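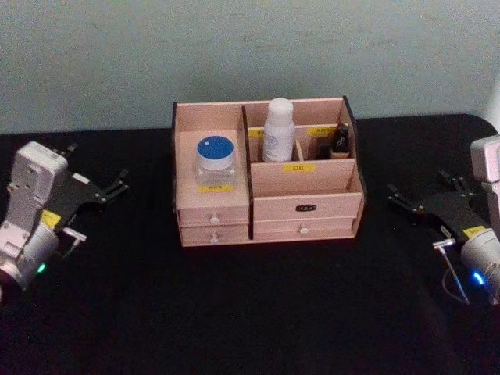

그림 5. 탁상용 목재 정리함의 소형 용기 배치. 왼쪽 단 위에 파란 뚜껑의 투명 용기, 오른쪽 개방 칸에 흰색 병이 놓여 있다.

4.2 칸 구획과 용기 배치의 관계

본 절에서는 탁상용 정리함의 칸 구획이 소형 용기의 배치와 회수에 미치는 영향을 검토한다. 앞 절에서 다룬 선반형 수납과 달리 탁상용 정리함은 사용자의 시선보다 낮은 위치에 놓이고, 한 면만 개방된 가구에 비해 접근 방향이 자유롭다. 이에 따라 같은 크기의 용기라도 칸의 깊이, 전면 판의 높이, 인접 용기와의 간격에 따라 꺼내고 되돌리는 동작이 달라진다. 본 연구는 이러한 차이를 기술하기 위하여 약통, 조미료병, 문구용 소형 병 등 한 손으로 쥘 수 있는 용기를 대상으로 배치 기록을 수집하였다.

기록은 에르크소프(Erkthorpe) 생활공간연구실에서 약 11주에 걸쳐 작성되었으며, 유효 기록은 모두 1,596건이다. 하나의 기록은 용기 하나를 칸에 넣거나 칸에서 꺼내는 단일 행위를 가리킨다. 용기를 같은 칸 안에서 밀어 위치만 바꾼 경우는 별도의 조정 행위로 분류하여 위의 건수에 포함하지 않았다. 서랍을 열었다가 내용물에 손을 대지 않고 닫은 경우도 같은 기준에 따라 제외하였다.

정리함의 형식은 상부 개방 칸과 하부 서랍을 결합한 복합형으로 한정하였다. 복합형은 가정과 사무 공간에서 널리 쓰이는 형식이면서, 보이는 수납과 보이지 않는 수납을 한 몸체 안에서 비교할 수 있다는 이점이 있다. 그림 5의 정리함이 이에 해당한다. 얇은 수직 칸막이가 좌우를 나누고 있으며, 오른쪽 개방부는 다시 크기가 다른 칸으로 구분된다. 흰색 병은 이 가운데 큰 칸에 서 있고, 작은 검은색 병은 그 옆의 작은 칸에 들어 있다.

용기의 크기와 칸의 크기를 맞추는 방식은 탭셀(Tapsell) 분류에서 말하는 근접 적합 원칙을 따랐다. 이 원칙은 용기 둘레에 손가락이 들어갈 여유만을 남기고 나머지 공간을 줄일 것을 권한다. 여유가 지나치게 넓으면 용기가 칸 안에서 옮겨 다니고, 비어 있는 자리에 다른 물건이 들어오기 쉽다. 반대로 여유가 부족하면 사용자는 뚜껑을 잡아당겨 용기를 들어 올리게 되며, 돌려 여는 뚜껑의 경우 이 동작이 의도하지 않은 풀림으로 이어질 수 있다. 본 연구의 사용자들도 좁은 칸에서는 뚜껑을, 넓은 칸에서는 몸통을 잡는 경향을 보였다.

상단에 노출된 용기는 별도로 살펴볼 필요가 있다. 단 위에 놓인 용기는 사방에서 접근할 수 있어 회수가 빠르지만, 주변에 벽이 없거나 낮으므로 되돌려 놓는 위치가 일정하지 않다. 투명한 몸통과 색이 뚜렷한 뚜껑을 갖춘 용기는 이러한 자리에 적합하다. 사용자는 라벨을 읽기 전에 뚜껑의 색으로 용기를 알아보며, 면담에서도 용기의 이름보다 뚜껑 색을 먼저 언급한 경우가 많았다. 다만 같은 색의 뚜껑이 둘 이상 섞이면 이 단서는 곧바로 효력을 잃는다. 예비 조사에서 같은 색의 뚜껑을 사용한 조건은 이러한 이유로 본 조사에서 제외되었다.

4.3 라벨의 위치와 표기

라벨은 칸을 가리키는 것과 내용물을 가리키는 것으로 구분된다. 본 연구에서는 두 종류가 혼용될 때 발생하는 혼란을 피하기 위하여 정리함 몸체에는 칸 라벨만을 부착하였다. 내용물의 이름은 용기 자체의 표시에 맡겼다. 칸 라벨은 노란색 바탕에 어두운 색의 문자를 인쇄한 작은 사각형으로, 문자와 숫자를 조합한 짧은 부호를 사용한다. 부호에는 내용물에 관한 정보를 담지 않았으며, 정리함의 용도가 바뀌더라도 라벨을 교체할 필요가 없도록 하였다.

라벨의 부착 위치는 전면 판과 칸의 뒤쪽 상부로 나누어 검토하였다. 전면 판의 라벨은 용기의 높이와 관계없이 읽을 수 있다는 장점이 있으나, 한 면에 여러 장이 놓이면 각각이 어느 칸을 가리키는지 판단하기 어렵다. 뒤쪽 상부의 라벨은 칸과의 대응이 분명한 반면 키가 큰 용기에 가려질 수 있다. 그림 5에서도 뒤쪽 라벨 가운데 하나는 흰색 병의 왼쪽 어깨 뒤에 위치한다. 칸이 채워질수록 라벨의 가독성이 낮아지는 이러한 현상은 용기가 돌아올 자리를 찾는 단계보다 이미 들어 있는 용기를 확인하는 단계에서 더 큰 불편을 낳았다.

놀툼(Noltum) 지침은 라벨을 손이 닿는 방향의 첫 번째 면에 부착할 것을 권고한다. 정리함을 벽 가까이에 두고 앞쪽에서만 사용하는 경우 첫 번째 면은 전면 판이 된다. 그러나 측면에서 손을 뻗는 사용자에게는 측판이 먼저 보이며, 전면 판의 라벨은 비스듬한 각도에서 읽히게 된다. 본 연구의 배치에서는 정리함을 검은색 상면의 중앙에 두고 뒤로 무늬 없는 벽을 두어 주변 물건이 시각적 단서로 작용하지 않도록 하였다. 측면에서 접근하는 조건은 별도로 기록하되, 라벨의 위치는 변경하지 않았다.

서랍의 표시에는 개방 칸과 다른 기준이 적용된다. 서랍은 닫힌 상태에서 내용물을 확인할 수 없으므로 표시의 역할이 상대적으로 크다. 그런데 서랍의 전면은 손잡이가 중앙을 차지하는 경우가 많고, 그 위나 옆에 라벨을 붙이면 손이 글자를 가린다. 손잡이와 라벨 사이에 손가락 너비만큼의 간격을 두는 것만으로 이 문제는 상당 부분 완화되었다. 낮은 서랍은 간격을 확보하기 어려우므로, 바로 위 칸의 라벨에 서랍의 부호를 함께 적는 대안도 검토하였다. 이 대안에서는 라벨 한 장의 글자 수가 늘어나며, 칸과 서랍의 부호를 혼동한 사례가 2건 보고되었다.

4.4 전면 판의 높이

전면 판의 높이는 용기의 가시성과 안정성을 동시에 결정하는 변수이다. 판이 높으면 용기가 앞으로 넘어질 위험이 줄어들지만 내용물을 보려면 위에서 내려다보아야 한다. 판이 낮으면 용기의 어깨와 뚜껑이 앞쪽에서 그대로 드러난다. 높이가 다른 판을 좌우에 나란히 둔 정리함에서는 자주 쓰는 용기가 낮은 쪽으로, 드물게 쓰는 용기가 높은 쪽으로 모이는 경향이 나타났다. 이러한 편중은 사용자에게 별도의 지시를 하지 않은 조건에서도 관찰되었다.

아래 정리함의 경우 오른쪽 개방 칸의 앞벽이 왼쪽 칸의 판보다 낮고, 앞벽에는 “C3#2” 라벨이 있다. 흰색 병은 칸막이의 바로 오른쪽, 칸의 뒤쪽에 서 있다. 앞벽이 낮기 때문에 병이 뒤쪽에 있어도 둥근 뚜껑을 확인할 수 있으며, 라벨과 병이 위아래로 분리되어 서로를 가리지 않는다. 왼쪽의 높은 판에는 라벨 두 장이 상하로 간격을 두고 부착되어 있다. 넓은 판은 라벨을 붙일 면적을 제공하는 대신 칸 안을 가리므로, 부호에 대한 의존도는 왼쪽에서 더 높아진다.
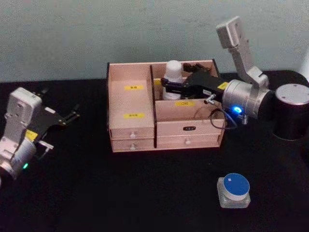 4.5 배치 기준의 적용과 한계

이상의 검토를 바탕으로 야센(Jasen) 시범 공간의 정리함에 다음과 같은 배치 기준을 적용하였다. 세워 두어야 하는 병은 개방 칸에 두고, 눕혀도 무방한 물품은 서랍에 둔다. 키가 큰 용기는 칸의 뒤쪽에, 작은 용기는 측벽 가까이에 배치한다. 뒤쪽 상부에 라벨이 있는 칸에서는 용기를 라벨의 바로 앞에 두지 않는다. 상단에 노출되는 용기는 칸 하나에 하나로 제한하며, 같은 색의 뚜껑은 서로 다른 구역에 나누어 둔다.

시범 적용 과정에서 마지막 기준의 준수율이 가장 낮았다. 사용자들은 뚜껑 색이 같은 용기를 한 종류로 간주하여 한 칸에 모으려 하였고, 부호가 다르다는 점을 안내한 뒤에도 같은 행동이 반복되었다. 색에 따른 분류가 부호에 따른 분류보다 우선한다면 칸 라벨 자체에 색을 도입하는 방안을 고려할 수 있다. 다만 본 연구의 라벨은 바탕색이 동일하여 이를 검증할 자료를 제공하지 못한다.

결과의 해석에는 몇 가지 제한이 따른다. 우선 정리함의 재질과 크기를 통제하였으므로 금속이나 플라스틱으로 된 정리함에 같은 기준이 적용되는지는 확인되지 않았다. 목재의 밝은 표면은 노란색 라벨과의 명도 차이가 크지 않아, 라벨을 처음 찾는 데 걸리는 시간이 다른 재질보다 길게 나타났을 가능성이 있다. 또한 용기의 내용물을 고정하였으므로 사용에 따라 무게가 줄어드는 병의 안정성은 평가 대상에 포함되지 않았다. 내용물이 적게 남은 병은 낮은 앞벽에 걸려 기울어지기 쉽다는 의견이 면담에서 제시되었으나, 이에 관한 측정은 실시하지 않았다.

서랍의 사용 빈도 역시 주의하여 해석할 필요가 있다. 전체 기록에서 서랍이 차지하는 비중은 개방 칸에 비해 낮았으나, 서랍에 배정한 물품의 종류가 적었다는 점이 함께 작용하였다. 서랍과 개방 칸에 같은 종류의 물품을 교대로 배정하는 설계는 후속 조사에 반영하였으며, 해당 조사의 절차와 기록 양식은 부록에 수록하였다.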